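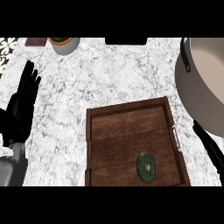 Simulated kitchen robot pressed too hard, and the fault was also in the real one

Suststead. A kitchen robot from the company Pellegrini has been taken out of daily use at its test kitchen in Suststead, after engineers found that its hand could continue to close when the control program believed it was already stopped. No person was hurt. The company informed its customers of the fault in December and asked them to use the machine only with the arms locked until a correction is installed.

The fault was found first in simulation. The two-armed robot had to take a small green object out of a wooden tray on a kitchen counter and put it to the side. The task is one of the easiest in the set and had been repeated 2816 times in the computer. In 2582 of these runs the result was accepted. When the engineers looked into the rest, they saw that in 60 runs the force on the fingers went on growing after the stop command was sent.

"At first we thought it was a mistake of the simulator," said Kenneth Halliday, who is responsible for safety testing at Pellegrini. "A simulated object can behave in a strange way when you press it. It took us too much time to ask if the real hand does the same."

The real hand did the same. In a test on a bench, with a foam block between the fingers, it closed for up to 12 seconds longer than it should. The block was crushed flat. According to Halliday, the emergency button worked normally in every test, because it cuts the power directly and does not go through the control program.

The cause is in the way the two arms share their messages. When both arms report a contact at almost the same moment, one of the two messages can be lost. The program then takes the last known value for the hand, which says that the fingers are open and at rest, and sends no new command to them. The motor keeps the order it had before. The error came with a software version called Prutlow, which was delivered in the autumn to make the arms react faster.

Ubaldo Testa, an independent safety engineer who was asked by the company to read its report, said that the error itself is a common one but the delay in reporting it is more serious. The first unusual run was written in the test log five weeks before anybody stopped the real machine. During this time the robot continued to work in the test kitchen with visitors standing near the counter.

"The runs were marked as failed, and a failed run was simply repeated," Testa said. "There was no rule that a person must look at the force values. I would like to see that rule before I see a new version of the software."

Pellegrini says that such a rule now exists. Any run in which the force rises after a stop command will block the release of the software, also when the task was finished correctly. The company has also put a separate limit in the hand, so that the motor switches off without waiting for the control program.

Customers who have not yet changed to Prutlow are not affected and are advised to stay with the older version. The corrected software is being tested now, first in simulation and later on the bench. The company did not want to give a date for when the test kitchen will open again to visitors.

Related items

Prulunia warehouse reopens after battery smoke
Pellegrini moves its training courses to Suststead
What the stop button does and what it does not do
Two-armed robots: new rules for visitors in test areas
Letters: who reads the test log?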